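Learning to Wait for a Knee

December 27, 2022

I promised a few of you that I'd write something about my mother-in-law's new knee, and the week after Christmas seems like the right time, with the dishes finally done and everyone asleep in front of the television. She had the operation back in May at the hospital in Clevden, and I've been meaning to put it all down ever since.

The first thing to say is that the waiting was much harder on her than the surgery. She'd been limping for years, and she's a woman who walks to the bakery and back every morning whether she needs bread or not (she usually has plenty of bread). By last winter she'd given up the bakery and was going only as far as the mailbox, and you could see it made her smaller somehow. When the letter came with a date on it she put it on the refrigerator and told everyone who came in, including the man who reads the meter!

We drove her over from Prokley the night before, 94 miles with two stops for coffee, and stayed at a little inn called the Lennox, where the beds were soft and the pancakes were wonderful. I had packed far too much. If you're ever in this spot, bring slippers with a back to them, a long phone cord, and a robe that opens in the front. Leave the jigsaw puzzle at home. Ours was 300 pieces and we found maybe the top edge of a lighthouse before she told me, very kindly, to put it away.

I did a lot of reading that spring about operating rooms and what goes on in them, more than was good for me, and my husband finally hid the tablet.

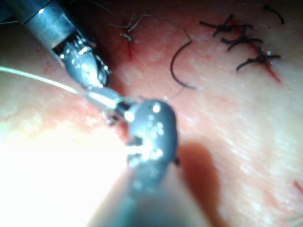 Instruments up close, all shine and tiny parts.

The real work began at home. She had exercises three times a day, heel slides and leg lifts and something with a rolled towel that she hated with her whole heart. I kept a chart on the pantry door and she crossed off each set with a red pen, pressing hard. Some days she cried a little, and some days we both did, and then we'd have soup. My neighbor's chicken and barley got us through the second week, and I still owe her the pot.

By the end of summer she was going around the pond at Mornum with only a cane, and one afternoon she left the cane in the car and didn't mention it until we were halfway around. I pretended to be looking at the ducks.

She's back to the bakery now. She brought us two loaves on Christmas Eve, and there's one still in the freezer, so I'm off to make toast. I'll put the barley soup recipe up next time if I can get my neighbor to write it down.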